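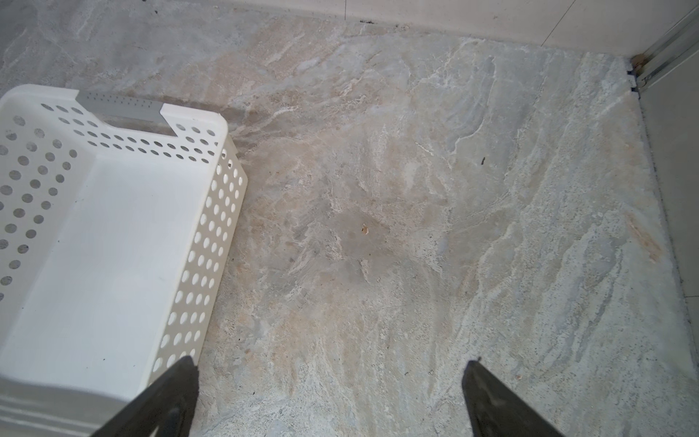
Slide 1. Opening. Start with the claim I keep hearing: show a robot a job 200 times and it will know the job. Ask the room to put a hand up if they've paid for that sentence. Then say what I'd like to spend 12 minutes on, which is the person doing the showing. We talk about the model and the arms and hardly at all about the operator, who has to guess how far off the floor the fingertips are from a wrist view like the one on screen. Two dark fingers, a basket, and stone-look flooring with so much veining in it that a crumb is easy to miss. Let them look for a few seconds. Don't rescue them.

Slide 2. The job. One screwdriver, one white basket. The tool goes in the basket. Prosley's brochure would call this a solved task, and for a person it is. Say plainly that I picked it for being dull. If teaching by hand is as natural as the sales talk says, dull jobs ought to be cheap.
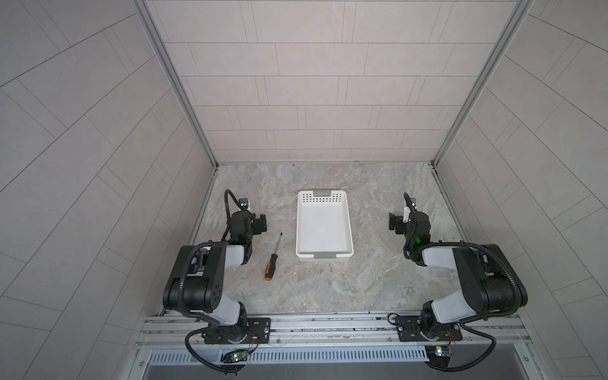

Slide 3. By hand or by remote. Hand guiding feels better to the person doing it, and that is most of the case made for it. You get tired, you lean on the arm, and your leaning goes into the recording along with everything else. Remote control keeps your weight out of it but takes away your sense of touch. At Prakgate we tried both for 6 weeks and I would not swear to a winner. Flurent's people will tell you remote is faster – ask them faster at what. (Pause. Someone usually laughs.)

Slide 4. What counts as one showing? Go slowly, it matters for the numbers later. Our log sheet had 2 columns, kept and thrown away, and the operator filled in both. So the person being judged was the judge. I don't think anyone cheated. I do think a clumsy approach gets kept at four in the afternoon that would have been thrown away at ten.

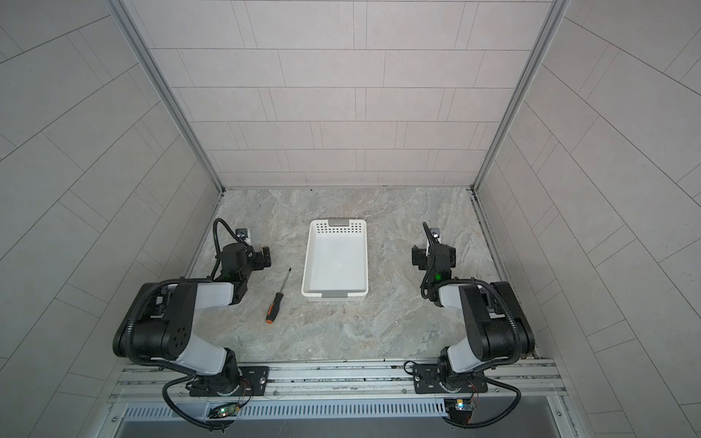
Both arms on the rail, basket empty, screwdriver lying to its left.

Slide 5. Two arms. Did we need the second one? The Nugroho method says record both, always, and sort it out afterwards. My worry is that an idle arm still teaches something: where it was parked, how it drifted while the operator was busy with the other. Admit that I can't prove this yet. Skip if running late.

Slide 6. The close view.

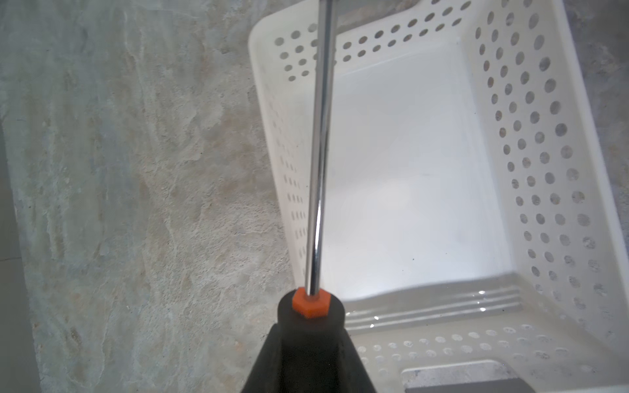 Wrist view: metal rod across the basket's side wall, orange nut at its base.

Ask which way the rod is leaning, and how high it is above the rim. The first is easy. On the second, I expect the room to split, and I'd like them to notice how sure they felt. A second camera helps, provided the operator looks at it.

Slide 7. What I'd ask a supplier. Who did the showings? How many were thrown away, and by whom? Was the basket ever moved? If they answer with a video, ask again. Leave this slide up during questions.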